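Learning the lever: a student project puts door handles on the syllabus

28 January 2020

The robotics elective at Badent began with blocks and cups. This term it moved to doors, which the course notes list as a separate class of problem. A cup can be picked up from many directions. A lever handle has a fixed axis, a spring, and a latch that has to clear its plate before anything else can move.

Students work in pairs with hand-held grippers and record each attempt from approach to release. The project, named Cuvero, had 2594 recordings on file at the end of the last session, of which more than 1000 involve a handle of some kind. Storeroom doors are on the list alongside classroom and corridor doors. A white one with a silver lever, marked in red characters as a restricted area, is typical of the hardware: the lever sits above a narrow metal lock plate, and the gripper tip has to work close to both.
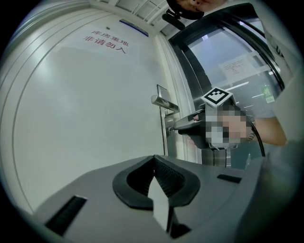

Why are door handles harder for a student team than picking up blocks?

The handle dictates the path. The gripper must follow the arc of the lever, and a small error in wrist angle builds up as side load on the fingers — the pads slip or the motion stalls.

Each recording is trimmed and labeled by the pair that made it, then checked by another pair. Labels cover the approach, contact, turn and release. Clips with a missing phase go back for a repeat. The checking tool, Kumsa, was written by an earlier class and still runs on 2 shared desktops.

Cutano, the arm that will replay the motions, is due for its first door trials in June. The test plan allows 21 attempts per handle.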